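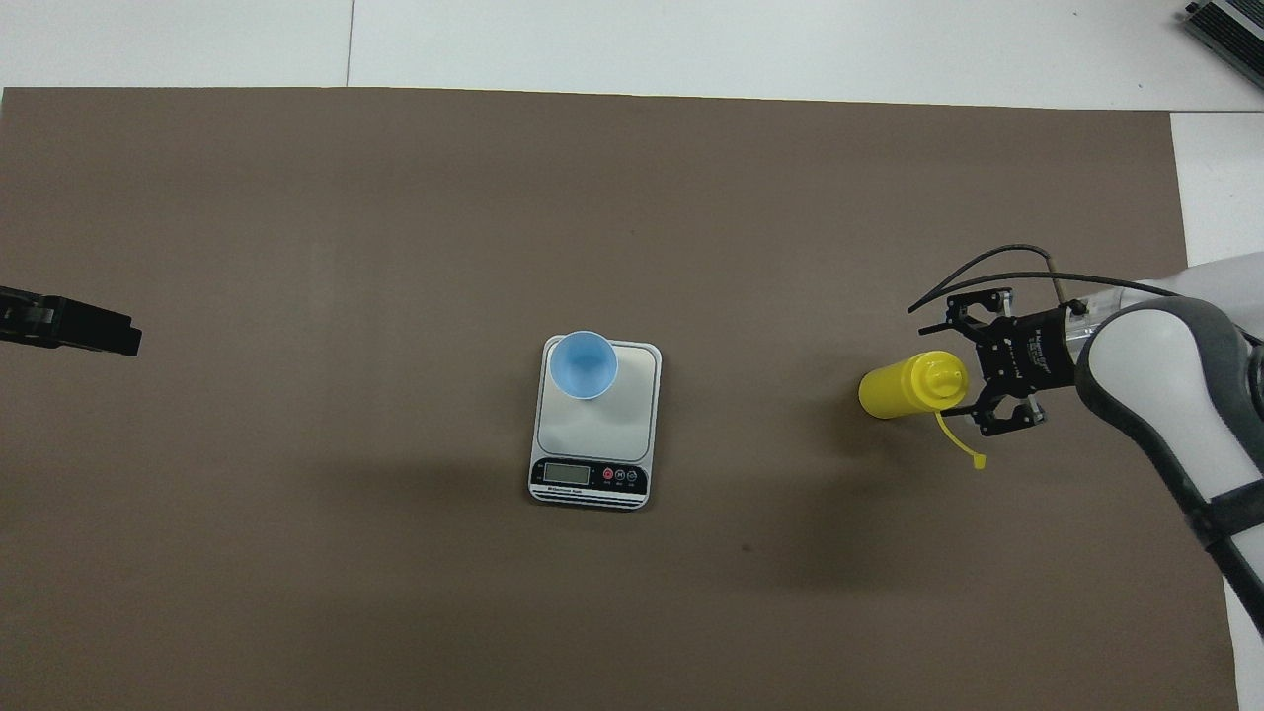

How long does it take to learn to make decent bread at home?

Mohandas Hegde gave me one word when I asked him that: "July." Then he laughed at my face and explained that most people who sign up for his beginner evenings in January are baking something they'd serve to company by the middle of summer, if they bake once a week and don't skip too many.

I was hoping for a weekend, to be fair.

We talked in the back of Poojary, the little bakery he opened after 15 years of working in other people's kitchens (hotels mostly, and one very unhappy stretch at an airport). It was two in the afternoon, which for him is practically bedtime. He'd saved me the heel of a rye loaf and a dish of salted butter, and I'm afraid my recording has a lot of chewing on it.

I told him about my own bread, which comes out flat and a bit gray and tastes like the bag the flour came in. What was I doing wrong?

"How much salt?" he asked.

I said a pinch. He put his head in his hands.

"Everybody says a pinch! A pinch is for eggs. You've got 1,000 grams of flour in there, you need 20 grams of salt, and you have to weigh it. Water too. I don't want to hear about cups."

He's just as firm about time. His students want to know exactly when the dough is ready and he won't tell them, because their kitchens are all different. One of his regulars, Nadège Joly, kept her dough on top of the fridge all winter and then couldn't work out why everything went sloppy in June. "I moved it to the floor," she told me later on the phone. "By the back door, with a plate on top. My husband stepped in it once. We still ate it, I mean, it was in a bowl, he had socks on."

Nadège has now made more than 50 loaves and gives most of them to her neighbors on Ceron Street, who she suspects are getting tired of it.

I asked Mohandas whether a sourdough starter was worth the trouble for somebody like me, who has killed mint.

"Start with yeast from the store," he said. "Bake 12 loaves, same recipe, don't change anything. Then come and see me and I'll give you some of mine. It's older than my daughter and much easier to live with."

So that's what I'm doing. I'm on loaf four. It has actual holes in it, and I sent him a picture, and he wrote back, "More salt."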